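4.3 Running the kitchen demonstration for visitors

Use this procedure for open days at the Piltville site. Allow 3 minutes per group.

1. Start the Nirnex simulator and load scene 136 (coffee counter).
2. Wait until the status line reads READY.
3. Select Cuervo from the task menu and press Run.

Note: If the scene loads without the arm, close it and load it again. Do not restart the whole simulator.
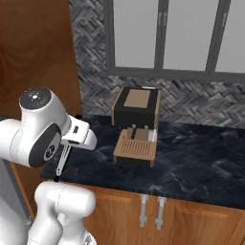 4. Let the group watch one full run before you take questions.
5. Press Reset before the next group comes in.

Caution: Keep the speed slider at 99 or lower. Higher settings can freeze the visitor screen.

If the run stops with error 1391, press Reset twice and go back to step 3. Write the error in the Ercombe log at the end of the day.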